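Would you talk to me about getting older and staying put?

Hi, I'm Daiane Sampaio, and I'm looking for people who are 75 or over, live on their own and wouldn't mind chatting with me for an hour or so. I'm also looking for their neighbors, which I'll get to further down.

I grew up in Plosberg, left for work like almost everyone in my class did, and came back a while ago to find that my old street had gone gray along with my parents. The school where I learned to read is now split between a dentist and a storage place. The bus still comes, but it skips the hill. I kept wondering how people up there get their groceries, who they call when the boiler quits, and what they'd want the town to do if anybody asked them. So now I'm asking! The project is called Faltala and it runs until the end of December.
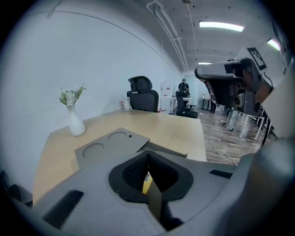 CALLS FOR PARTICIPANTS / Aging and Community

Who I'd love to hear from

You're 75 or older and you live alone in Plosberg or in one of the villages up toward Puradach. You can own or rent, it makes no difference to me. You might have kids around the corner or kids on another continent, or no kids at all (I especially want to hear from people with no kids, we tend to get left out of these things – I say "we" as someone who'll be in that group myself one day).

You don't need to be in great health, and you don't need to have strong opinions. If you're hard of hearing we can sit somewhere quiet and take it slow. If you'd like a friend or relative in the room, bring them along.

And then the neighbors. If you're any age from 19 up and you regularly help out an older person who isn't family, please write to me too. Shoveling snow counts. So does picking up a prescription or taking in the trash cans.

What we'd do

There are two conversations, each of them 40 minutes to an hour long. The first is about your ordinary week: where you go, who comes by, what you've stopped doing and whether you miss it. For the second one I'll bring a big paper map of the area and we'll mark the places that matter to you. I can come to your home or we can meet in the side room at the Hájek library, which has a ramp and decent chairs.

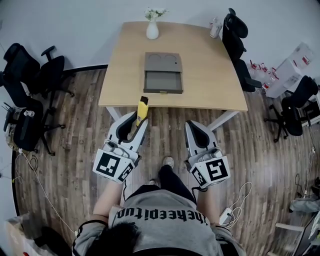

I'd like to record the sound of our talks so I don't have to scribble the whole time, but if you'd prefer I didn't, I'll scribble. Your name won't appear in anything I write. You can skip any question, and if you change your mind after the first visit, just tell me and I'll delete what I have.

You'll get 30 in grocery vouchers per conversation, handed over at the end of each one, and I pay your bus or taxi fare if you come to the library. Coffee's on me as well.

Languages

I speak English and Portuguese. Selamawit Yimer is doing the conversations in Amharic, and she's much more patient than I am with long stories, so you're in good hands there. For anything else, ask and I'll try to find an interpreter.

How to sign up

Please get in touch by 16/06/2025. Leave a note for me at the library desk with your name, a phone number and a good time of day to call, or ask Edileuza Trindade at the desk to fill out the card for you. Signing up for someone else is fine as long as they know about it – I don't want to surprise anyone's mother with a phone call.

I'll ring everybody back, including the people I can't fit in this time. If you get my voicemail at some point, I'm probably on the hill with the map under my arm, so leave a message and I'll call you that same evening.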